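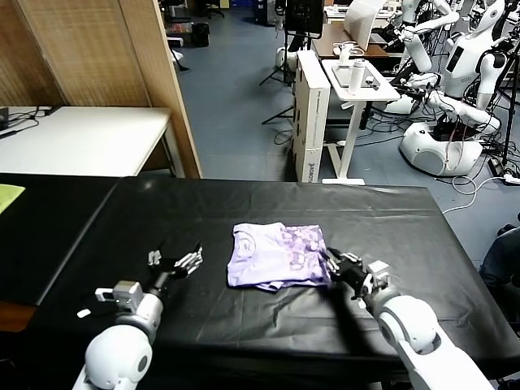 浅紫色T恤,右半边有深紫色图案

工单 2190-导入
主题:商品表导入后少了30个款,系统没有报错
产品:Vilon 库存管理,商品批量导入
提交人:Unnur Vídalín(Ondrejka 服装)
处理人:Isamu Sasaki(Dotgate 技术支持)
状态:已关闭
优先级:中

问题描述

六月换季,我们把整份商品表重新导进 Vilon。CSV 是从旧系统导出的,不算表头有2190行。导入结束后页面显示绿色的“导入完成”,失败数为0,但商品列表里只有2160条。我先以为是列表没刷新,过了一个小时再看还是2160。

少掉的款里有浅紫色短袖的三个尺码,所以仓库扫码时提示“商品不存在”。同一款的白色和黑色都在。

已经试过:
换浏览器重新导入,结果一样。
清空测试仓后再导入,还是2160。
用表格软件打开再另存为 CSV,数量对了,但条码开头的0全部没了,不能用。

附件:原始 CSV、导入日志、缺失款号列表(手工比对的,可能有遗漏)。

回复 Isamu Sasaki,09:40

收到。请先不要在正式仓重复导入,已有商品会被覆盖,库存数不受影响,但手工改过的名称会还原。

请补充三项:
1. 旧系统导出时选的编码和分隔符。
2. 导入页面“高级选项”里“宽松解析”有没有勾选。
3. 缺失的款在原始文件里是连续的还是分散的。

回复 Unnur Vídalín,10:25

编码 UTF-8,逗号分隔。宽松解析是勾着的,我没有动过,应该是默认。
缺的款不完全分散,是几段几段的。最前面一段在第745行后面。浅紫色那三个就在这一段里。

回复 Isamu Sasaki,11:10

在测试环境复现了,同样是2190行进去,2160条出来。

编码没有问题,文件开头也没有多余的标记字节。用十六进制方式看过换行符,全部一致。重复款号也查了,没有。

接下来按段切文件,前744行单独导入,数量正确。从第745行往后取二十行,进去二十行,出来十四条,少六条。问题可以缩小到这里。

日志级别调到“详细”后,第745行的第13列长度异常,比其他行长很多。第13列是商品说明。

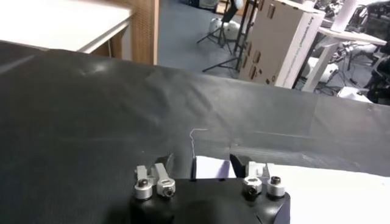
铺深色覆盖层的工作台,后方为蓝灰色地面

回复 Isamu Sasaki,13:30

原因查到了。第745行的商品说明以一个英文双引号开头,原文大意是:
"加大版型,建议选小一码
后面没有配对的引号。按照 CSV 的规则,字段以双引号开头,就要一直读到下一个双引号才算结束,中间的逗号和换行都当作文字。所以解析器从745行一直读到751行,在751行的说明里碰到另一个引号才停下。746到751这六行全部变成了745行说明文字的一部分。

严格解析模式下这里会报错并停止导入。宽松解析模式会把多出来的列丢掉,当作一条正常记录写入,所以失败数是0。

整份文件里这样的地方有四处,依次吞掉6行、11行、4行、9行,合计30行,和差额一致。

您可以在 Vilon 里打开745行对应的商品,拉到说明最下面,应该能看到后面几款的款号。

回复 Unnur Vídalín,13:52

看到了,说明栏里一大串,浅紫色那三个款号都在里面。这一款的说明已经同步到网店前台了,我先下架。

旧系统那边是 Ka-ming Hsieh 在管,我问他导出能不能自动补引号。

回复 Ka-ming Hsieh(Ondrejka 服装),15:05

旧系统的导出模板有一项“文本限定符”,当前是“无”。选“无”的时候,字段内容原样写出去,里面有什么符号就是什么符号。改成“双引号”以后,每个文本字段两头都会加引号,字段里面原有的引号会写成两个。

我改了模板,重新导了一份,行数没变。条码列也按文本导出了,开头的0都在。新文件已上传到工单。

另外说明里有几条带换行的,是以前录入的人按了回车。这种要不要清掉?

回复 Isamu Sasaki,15:40

换行可以保留,只要字段有引号包着就能正常读。前台会按换行显示。

新文件在测试环境用严格模式导入,2190条,失败0,警告0。抽查了745到751行,说明各归各的,没有串行。条码位数正确。

正式仓请按下面的顺序操作:

1. 导出一份当前商品表做备份。
2. 暂停网店同步(设置,渠道,暂停)。
3. 导入页面选择“更新已有并新增缺失”,不要选“清空后导入”,后者会把库存数一起清掉。
4. 取消勾选“宽松解析”。
5. 上传新文件,先点“预检”,预检行数应为2190。
6. 确认导入,完成后核对四款说明过长的商品。
7. 恢复网店同步。

回复 Unnur Vídalín,16:48

按步骤做完了。预检2190,导入后列表2190。

还有一个小问题:仓库的 Prorkham 扫码枪扫浅紫色中码,仍然提示商品不存在。大码和小码可以。电脑上搜条码能搜到中码。

回复 Isamu Sasaki,17:05

扫码枪有本地缓存,查过一次不存在的条码会记住,等到下一次全量同步才更新。中码应该是上午扫过。请在扫码枪上进入“设备,数据,清除查询缓存”,再点一次同步。不需要恢复出厂设置,恢复后要重新配网。

如果有多把枪,每把都要清。

回复 Unnur Vídalín,17:20

清了缓存,中码能扫出来了。另一把也清了。下架的那款已经重新上架,前台说明正常。

内部备注,Consuelo Ríos(Dotgate 产品)

宽松解析默认勾选是上一版改的,当时是为了减少列数不齐造成的导入失败。现在的做法会静默丢数据,需要调整。已登记两项:
a. 宽松模式下,如果单条记录的列数超过表头列数,必须计入警告,并在结果页列出行号。
b. 结果页同时显示文件物理行数和写入条数,不一致时不用绿色提示。字段内换行也会造成不一致,所以只提示,不阻止导入。
默认值改不改另开单讨论。

内部备注,Ľudovít Mikuš(Dotgate 文档)

帮助页“准备 CSV 文件”一节已补上文本限定符的说明和一个引号不配对的样例。扫码枪清缓存的步骤原来只写在设备手册里,现在导入常见问题里也加了链接。

关闭信息
原因分类:源文件格式
解决方式:修改导出模板,关闭宽松解析后重新导入
客户确认:是
关联:产品改进两项,文档更新一项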